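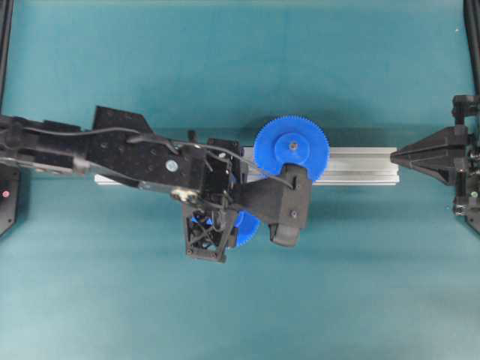 Aluminium rail on teal.

I learned to swim this year. I am 49 years old and I grew up 300 kilometres from the sea, in a place where the river was for washing clothes and for being careful. My mother had one rule about water, and the rule was that we did not go in it. So for most of my life I was a person who sits on the towel and watches the bags. I was very good at this. Every family needs somebody to watch the bags.

When we moved to Botondale I noticed that people here speak about swimming in the same way they speak about walking. At my work they asked me in the first week, "Which pool do you go to?" They did not ask whether I could swim. I said that I was still looking for a good one, and I continued looking for six years.

I want to write down how it went, because two people have now asked me about adult lessons and I gave them both a bad answer.

The class is at the Dravel Street pool, the old one with the yellow roof, and it begins at 7:15 in the evening, after the children's squads have finished. You enter through the side gate and not through the front, and this is written nowhere. On my first evening I stood at the front door in my coat with my new bathers already on underneath, and I pressed the bell for ten minutes. Then a lady with wet hair came around the corner of the building and I understood.

There were seven of us. I had imagined I would be the oldest, but there was a retired bus driver and also a grandmother who wanted to go on a cruise. The teacher is called Owino. He is very tall and he never raises his voice, so when the pump is running you must watch his mouth. He began by asking us to sit on the steps and put our faces in the water and breathe out. Nothing more than that. I thought, I paid for this? Then I tried it and I could not do it. My face went down to the nose and stopped, as if there was a glass plate. The bus driver did it at once and came up smiling, and I disliked him for the rest of the evening.

I went home and practised in the kitchen sink. My daughter came in for a glass of milk and found me with my head down in the washing-up bowl. She asked if I was all right, and I said "I am exhaling", and she took her milk and went out again.

It took me three lessons to do the face. After that I expected everything would become quick, and it did not. Floating was the next thing, and for me floating was worse, because you have to stop doing. I am not a person who stops doing. Owino held two fingers under my back and told me to look at the ceiling and find something to read. There is a sign up there about the maximum load of a beam. I have read this sign so many times that I could say it to you now in my sleep. One evening I was reading it and I noticed that he was standing beside the ladder, quite far away from me, talking to the grandmother. Of course, as soon as I noticed this I sank.
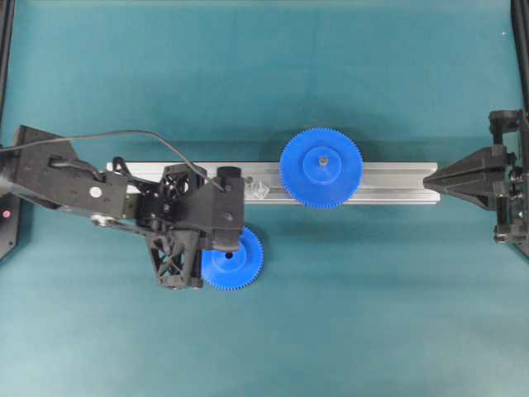 The language was also a difficulty, and I had not expected it. I use English all day at work and I dream in it sometimes. But swimming English is its own thing. Scull. Tread. Tumble turn. "Kick from the hip" I understood, but "long and lazy" I did not, because in my language lazy is only an insult, and I thought he was displeased with me. For a whole length of the shallow end I kicked like a machine for washing, to show him that I was serious. He had to stop me and explain that lazy was the thing he wanted. I wrote it on the back of my hand for the next week, but naturally it came off in the water.

I will put here some practical things, for the two who asked.

Buy the cap before you go, as the kiosk is closed in the evening. The silicone kind pulls the hair less than the rubber kind. If you wear glasses, you can order goggles with a strength in them. Mine were not expensive and the first time I wore them I could see the bottom of the pool, every tile, and also several plasters which I would have preferred not to see. Bring a coin for the locker. Eat something small at five o'clock and then nothing — I once had lentil soup at half past six and I will not describe it.

The number 31 bus stops right at the gate but the last one back leaves at 8:20, so you must choose between that bus and washing your hair. In winter I chose the bus, and I had a cold for most of June.

About the fear, I don't have much advice. People told me it would go away. Mine did not go, it became smaller in some places and stayed the same in others. I am fine in water up to my shoulders. I am fine on my back. At the rope where the floor goes down, I still have a feeling in my stomach, like when you come down the stairs in the dark and there is one step more than you believed. Owino says many good swimmers have it. I do not know if this is true or if he is being kind, and I have decided not to ask.

In the last lesson of the second term we had to swim one whole length, 25 metres, any style. I did it on my front for the first part, and then I turned on my back and read the sign for a while, and then I turned again. It was ugly. A boy from the squads was sitting on the side tying his shoes and he finished both shoes and left before I arrived. But I put my hand on the wall at the deep end, and I held it there and could not think what to do next, because I had never considered how I would get out on that side. There is no step. You must pull yourself up with your arms. I could not, so I went along the edge, hand after hand, until I reached the ladder.

I telephoned my mother that night. She is old now and her hearing is not good. I told her, Mama, I swam. She said, "Where?" I said in a pool, from one end to the other. She was silent for some time and then she asked who was watching me. I said there was a teacher. She said good, and then she told me for half an hour about the neighbour's roof.

The next term is already paid. The fees went up to 178 dollars, which I think is a lot for a pool where the showers are either cold or very hot, but I paid it. The grandmother is not coming back, as her cruise is soon and she says that what she knows will have to be enough. The bus driver is coming back. We are going to share his car on the nights when it rains, as he lives behind the Morov bakery and passes my street anyway.

My daughter wants us to go to the beach at Christmas. I told her that I will think about it, and I looked up how deep it is there. I could not find the depth, only the surf.

Felista Shemweta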